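Recording hand-held gripper demonstrations: a bun onto a plate

Written by Clem Kereama, last changed July 31, 2024
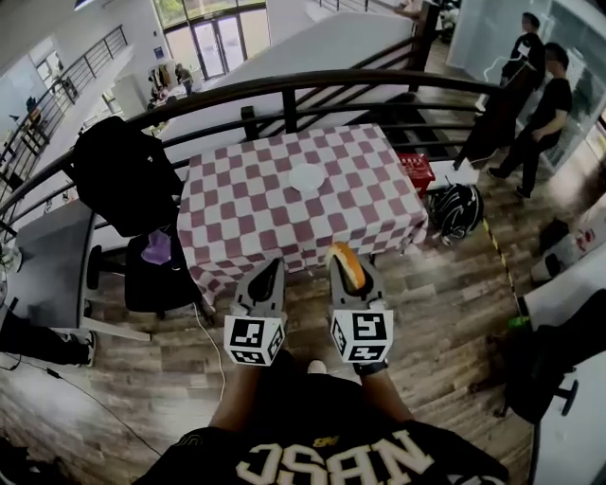

I wrote this page for the people who join our recording sessions and have never held the gripper before. It supposes that the software is installed and that the head camera and the gripper are already paired in Sutov, our recording program. If they are not, please do the pairing page first.

The task is short. You pick up one round bun, carry it over the table and set it down on the white plate. A good demonstration takes a few seconds. A bad one also takes a few seconds, so it is worth learning the movement well before you record a lot of it.

Before you start

Put the plate near the middle of the checkered cloth. The pattern of the cloth is useful, for you can remember on which square the edge of the plate lies and move it on purpose later.

Look at the two marker cubes at the base of the fingers. The printed squares must be clean and flat on every face. A lifted corner gives a jump in the finger position, and you will find the jump only when you replay the file.

Walk once from your start place to the table and back. If there is a cable on your way, move it now.

Holding the gripper

Use both hands, one for each finger. Keep your hands low, near the base, but do not cover the cubes with your thumbs. This is the most common mistake, and I still make it when I am tired. If the camera loses one cube for a moment, Sutov fills the gap by itself. If it loses the cube for longer, the take is marked yellow and we throw it away.

Close the fingers slowly until the pads touch the crust, then a little more. A bun is soft, and when you squeeze it hard the opening of the fingers no longer agrees with the size of the bun. The robot will learn this squeeze from you.

One take, step by step

1. Stand at your start place with the gripper in front of your chest, and look at it until you hear the first tone.
2. Pick up the bun. Wait for a short breath when you have it.
3. Turn your head to the plate before you move your hands.
4. Carry the bun in one calm curve. Do not stop in the air to correct the angle. If the angle is wrong, finish the take anyway and mark it as "fair".
5. Lower the bun until it touches the plate, then open the fingers. Do not drop it, even from a small height.
6. Pull the gripper straight back and stay still until the second tone.

Angus Tawhiri prefers that step 3 and step 4 come together, because it looks more natural. We tried both ways in November. With the head first, the plate was in view from the beginning of the carry in nearly all takes, so I keep it like this for the bun task. For the cup task you can do it his way.

What to change between takes

Move the plate by one or two squares after each group of takes. Change also the height at which you hold the bun. Please do not change your speed very much — the Prurlow training script cuts the files by speed, and a very slow carry will be cut in two parts.

Checking the files

Open the session in Sutov and play the first take, the last take and some from the middle. The blue line is the distance between the fingers. It should go down once, stay flat, and go up once. If it shakes in the flat part, a cube was covered or the light on it was too strong.

My last session had 129 takes, and 67 of them were on the first plate position, which is too many for one place. Try to divide them better than I did.

When you are finished, write the session name and the plate positions in the notes field, then press Upload and leave the program open until the bar is full.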